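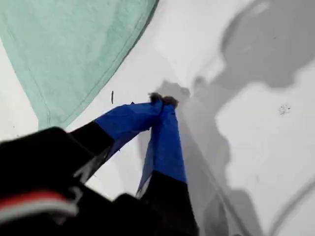
What is in the Jivik list?

It is a table of 100 bars, pubs and beer cafes in the town of Zolville, with the opening hours, the kind of license and the present state of each one (open, closed, moved, sold). There is one row for each place. If a bar closed and another bar opened later at the same address, they have two rows.

## Files

- `places.csv` - the main table
- `hours.csv` - opening hours, one line for each place and day of the week
- `changes.csv` - what was changed in the main table, and when
- `sources.txt` - short names of the sources used in the column `source`

All files are UTF-8 with a comma between the fields. The names of places are written as on their own menu or door sign, also when the spelling is strange.

## Columns in `places.csv`

| Column | Meaning |
|---|---|
| `id` | number of the place, never used again after a closing |
| `name` | name of the place |
| `street` | street without the house number |
| `kind` | `bar`, `pub`, `cafe`, `hall` |
| `state` | `open`, `closed`, `moved`, `sold` |
| `opened` | year of opening, empty if not known |
| `closed` | year and month of closing, empty if still open |
| `reason` | reason for closing, only if the owner gave it in public |
| `source` | see `sources.txt` |

The column `seats` was removed. The owners gave very different answers, some with the terrace and some without it, and we could not compare them.

## How the state is decided

A place is `closed` when it has served no guests for 30 days and no date for opening again is published. A summer break or a kitchen repair does not make a place `closed`, if there is a note with a date on the door or on its page.

The state `sold` is used only between the sale and the first day of the new owner. Schnyder on Vernon Street stood in this state for a long time, so please do not read `sold` as "will open soon".

If a place keeps its name and goes to a new address, the old row gets `moved` and the new row gets the old number in `changes.csv`. We know this is not very elegant. It was done in this way in the first version and other tables already depend on it.

## Opening hours

Hours are in 24-hour form. A bar that closes at two in the night has `02:00` and still belongs to the day on which it opened. Please be careful with this when you sort, the closing time is often smaller than the opening time.

Of the 100 places, 91 have hours for the whole week. The other places open only for events, or they do not publish their hours. For these the fields are empty and not `0`.

Happy hour is not included. Kitchen hours are included only for the kind `pub`.

## Known problems

1. The year of opening is weak for the older pubs. Some owners count from the first license, others from the day they took over the lease.
2. Two halls near the station share one license. They have separate rows but the same license type.
3. Disputes about rent are written as `lease` in the column `reason`, also when the owner and the landlord tell different stories. We do not take a side.
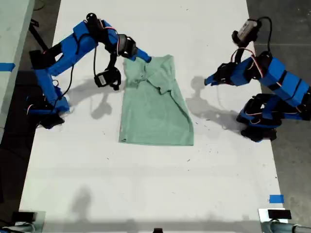

## Updates

The table is checked 52 times in a year, one time each week, and the corrections go to `changes.csv` on the same day. Last full check of all rows: 12/12/2019. The next full check is planned for February.

If you find a mistake, open an issue with the `id` of the place and a link to the source. Corrections without a source are kept open until we can confirm them by phone or by a visit.

## License

Free to use and to change, also in commercial work. Please write "Jivik list, Zolville" near your table or map.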